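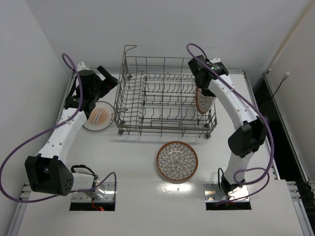
Gripper fault during rack loading, one arm only

Two-arm cell, dish loading. One gripper drops out with an overcurrent fault while lowering a dish into the rack. The other arm runs the same program mirrored and has never faulted. Log shows code 129 at the wrist, always after 25 cycles or more. A restart clears it. Already swapped the fingers – no change. Current limit is at the default.

Posted by Uletti

Tarkancombe
Check the cable before the gripper. If the loop at the wrist is too tight, the connector gets pulled each time the wrist turns. Power down, lock out, then measure resistance across the pair while someone flexes the cable by hand. Ours read fine at rest and jumped by 22 ohms when bent. Do not raise the current limit to hide the fault. A gripper that keeps squeezing will break a plate, and then you have shards in the cell.

Skillach
had this, just replace the motor

Arumugam
Motor is possible, but log the wrist temperature first. Ours only faulted warm, and the cause was dry grease at 3000 hours.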